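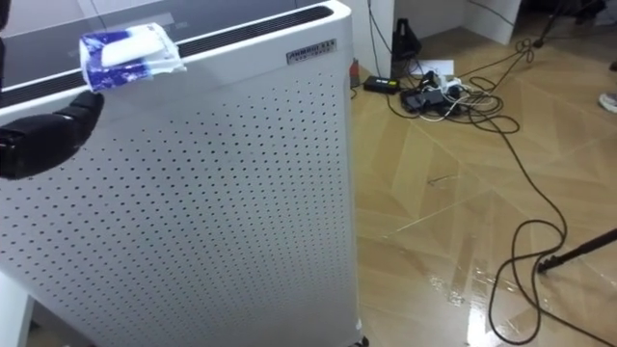
*Photo: Skasto Interiors archive, room series, August*

## Air Purifier, Ground Floor Reading Room, Alcantara House

This gallery covers the freestanding appliances in the reading room at Alcantara House. Entries give the visible finish, the inventory number and any notes on placement. Measurements are taken at the cabinet and do not include cords or plugs.

**Front panel and vent.** Flat white sheet with small round perforations in even rows. The long dark slot under the rounded top edge is a recessed grille. A pack of tissues in white and blue plastic is held against the upper corner, partly over the edge.

**Top and label.** The top surface is dark and glossy, with faint markings. A silver-gray label with dark lettering sits just below the slot.

**Inventory number.** 127. The number is recorded on the room sheet and in the Drutis equipment register. Units moved between rooms keep their original number.

**Placement.** The purifier stands on the floor on the window side of the room. Room volume on the survey sheet is 848 cubic feet. Keep the perforated panel clear of curtains, chairs and stacked paper. Small items such as tissues and remote controls belong on the side table and should not be left over the slot.

**Cleaning.** Vacuum the perforated face with a soft brush, working from top to bottom. Wipe the dark top with a dry cloth. Do not spray cleaner into the slot. Filter changes are logged on page 2 of the room sheet.

The matching entry for the upstairs study is filed under Rorna Wing. Floor plans for both rooms are kept with the register and can be requested at the front desk.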